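Ermont Allotment and Garden Society
Minutes of the August meeting, upstairs room, 7.30pm

Thirteen of us made it, plus four apologies, and I'm writing these up the morning after with a cup of tea, so shout if I've got anything wrong. The last minutes were agreed without changes, apart from the spelling of Jidameck, which I had wrong all the way through. Sorry!

Water

We spent most of the evening on this. The Jidameck pump down by the bottom gate has been losing pressure again and the plots past the second tap are getting a dribble by six in the evening. I rang the shop and they want £385 for a new unit, fitted, or £45 for somebody to come out and look at the old one. There was a long chat about whether the old one is worth looking at (it's had two call-outs already) and in the end we voted for the £45 visit first, with the new pump to come back to the next meeting if it fails again. Nine for, three against, and one who said they'd rather have a well.

Until then, please don't leave hoses running on the top plots between five and seven. I know who I'm talking about and it includes me.

Hedge along Furtado Lane

The hedge is now well over the pavement and we've had a polite letter. A less polite one will follow, I should think. We can't do the heavy cutting until the nests are empty, so the plan is a light trim of the pavement side by hand and a proper go at it in October. I've got two pairs of decent loppers and can bring both. Bring gloves -- there's a lot of bramble in there now.

Rents and waiting list

The list stands at 33, the longest I can remember. Two half plots have come free and will be offered this week. Somebody asked whether we should split more of the full plots as they're given up, and we went round the houses on that for a good twenty minutes. Half the room thought a full plot is too much for a beginner, and the other half had started on one themselves and were quite proud of it. No vote. I'll put it on the next agenda and we can all have another go.

Rents stay as they are for next year.

Insurance

Trustari have sent the renewal. Same cover, price up by £10, and they'd like a list of what's kept in the shared shed. I've made a start, but I could do with help from anyone who knows what the big green thing under the tarpaulin is. We agreed to renew.

Open afternoon

Went very well, I thought! Roughly 60 people through the gate and we sold out of jam before three. The plant stall could have done with more shade, and next year we want the teas nearer the gate so people don't give up halfway. Thanks to everybody who baked.

Any other business

The compost delivery is coming to the side entrance this time, so please keep it clear of cars. The noticeboard key has been found. A small pile of lost property is still in the shed and anything left by the next meeting will go to the charity shop.

Next meeting in September, same room, same time. We finished at 9.10pm.

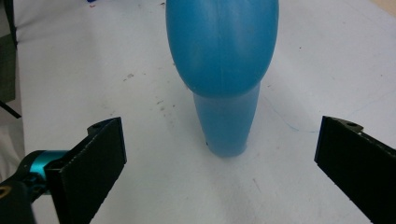
Lost property: blue plastic item, narrower at the base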